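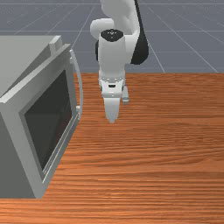
Fig. 6. Light gray microwave on a wooden tabletop, with the white robotic arm over the wood.

Section 2: Tracing a Soldier in the Birkholm Regimental Rolls

Welcome back! Before you start, have the soldier's surname ready, plus any spellings the family used (company clerks wrote what they heard, bless them).

1. Open the Rolls tab and pick the regiment. If you only know the town, type it in, say Tiltville, and let the list fill.
2. Enter the surname and press Find. You'll get up to 21 names to a page.
3. Click a name to see his muster card, with enlistment, transfers and discharge.

Note: A man who re-enlisted may well have 2 cards, so do read both.

Caution: Save your notes before changing regiments. Switching clears the page, and Conceição Vieira once lost more than 200 lines that way!

4. Choose Print Card to keep a copy for your binder.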